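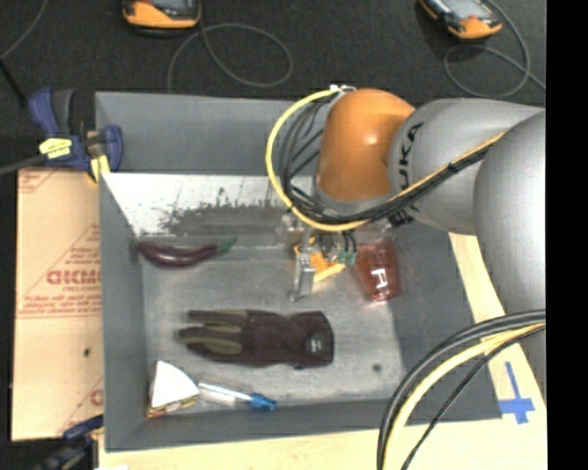

Bin Contents Technician (part time), Altelell, Stumcombe site

Reference: 492
Hours: 20 per week, weekdays
Contract: fixed term, to the end of August, with possible extension
Reports to: Kaan Çınar

The work
Altelell keeps a stock of household goods and produce used to fill large gray bins on tabletops. A single bin may hold a plastic cup and an eggplant together, so hard and soft items have to be handled under the same procedure. The technician prepares the bins, maintains the stock and keeps the item list current.

Duties
Fill and empty bins according to the daily sheet.
Inspect cups and other plastic items for cracks. Withdraw damaged pieces and log the item number.
Check produce at the start of each shift. Discard anything soft, split or leaking.
Wipe bin floors and tabletops between sets. Use the supplied cleaner only.
Enter all changes in Lamix, our stock program, before leaving. Training is given.
Order replacement items from Kratochvíl when stock falls below the level on the shelf label.

Requirements
Able to lift 30 pounds and stand for most of a shift.
Accurate written records in English.
Comfortable with repetitive work to a fixed procedure.
Normal color vision, or a reliable method of telling item colors apart. The daily sheet specifies color.
Closed shoes on site. No loose sleeves or jewelry at the tables.

Useful but not required
Experience in a stockroom, grocery produce department or test lab.
Basic spreadsheet skills.

Conditions
Shifts start at 8 a.m. or at noon. Preference is noted at interview but cannot be guaranteed. Paid breaks. Parking is available behind the building. The position is on site only.

How to apply
Send a resume and a short cover note to Kaan Çınar through the contact form, quoting the reference number. State your earliest start date and any weekdays you cannot work. Applications close Sun 28 June. Interviews last 30 minutes and include a short sorting and record-keeping task.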